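Skarkeck opens orders for hand-held gripper kit and recording service

Monday, June 13, 2022
3 min read

Skarkeck has opened orders for a hand-held gripper kit intended for teams that want to record manual kitchen and household tasks for robot training without putting a robot in the room. The kit is sold on its own or with a processing service run from the company's Steinbach office. First deliveries went to trial customers in January.

The base kit is priced at 2482 euros. It contains one two-finger gripper, a wide-angle camera with mounting bracket, a charger, a calibration board and a carry case. A second gripper for two-handed work is sold separately, and the software handles both units on a shared clock. Skarkeck says the fingers can be changed with a single hex key, and two finger shapes are supplied as standard.

The operator holds the gripper by its handle and closes the fingers with a trigger. The camera travels with the tool, so each recording shows the task from the position a robot's wrist camera would later occupy. Finger opening is logged with the video. Position is worked out afterwards from the camera images and a motion sensor in the housing, and no markers or fixed cameras are needed on site.

The processing service is the larger part of the offer. Customers upload their recordings, and Skarkeck returns them trimmed, checked for tracking errors and labelled with a short task name. The smallest package covers 300 recordings. Turnaround is quoted at 30 working days, which is slow by the standards of the field, although the company says repeat customers with a settled task list should expect less. Recordings that fail the tracking check are not charged for.

Tasks are chosen from a catalogue or written by the customer. The catalogue leans towards ordinary domestic work: loading and unloading appliances, moving crockery, opening drawers, wiping surfaces and handling dry food. Each entry sets out a start state, an end state and the number of variations wanted. For appliance tasks the variations include the type of door, the height of the shelf and the angle of approach.

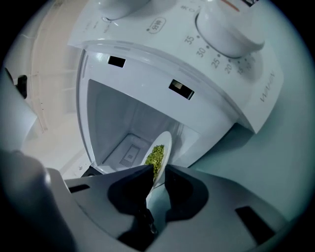
Dry food is listed as a separate group in the catalogue and carries a higher processing fee. Loose contents move when the container is tilted, and the labelling team has to mark whether anything was spilled as well as whether the container reached its target. Customers can opt for a simple pass or fail mark at the standard rate.

Floreck, which makes benches and fixtures for small automation firms, has been using two kits since the January trial and is named by Skarkeck as a reference customer. Its feedback led to a change in the trigger spring, described in the release notes as too stiff for sessions of more than an hour. The revised spring is fitted to all units now shipping and can be ordered free of charge by trial customers. The work involves removing four screws.

Some limits are stated plainly in the data sheet. Tracking quality drops in front of large, plain, pale surfaces, where the software finds few points to follow. The suggested remedy is to begin each recording with a slow sweep of the room before approaching the work area. Mirrors and glass doors are a known problem. The gripper has no force sensor, and Skarkeck has not said whether one is planned. The housing is splash resistant but should not be held under a tap.

Battery life is given as three hours of recording. The battery is built in and cannot be swapped during a session, though the unit will run from a USB-C lead. Storage is on a removable card – the card is not included in the base price.

Output is supplied in an open file layout with a short reader script, and customers keep the rights to their recordings. Skarkeck retains a copy for 30 days after delivery for corrections and then deletes it, unless the customer signs up to the shared library. Members of the library receive a discount on processing in return for allowing other members to use their material.

The nearest alternative in the same price range is the Draltlow starter set, which comes with lighter grippers but relies on fixed base stations for tracking and has no processing service attached. Buyers working in one permanent room may find that arrangement adequate. The Skarkeck kit is aimed at those who need to move between sites.

Orders are taken through the Skarkeck website. Lead time for the base kit is currently three weeks, and for the second gripper five weeks.

Contact the news desk | © 2022 All rights reserved | Back to top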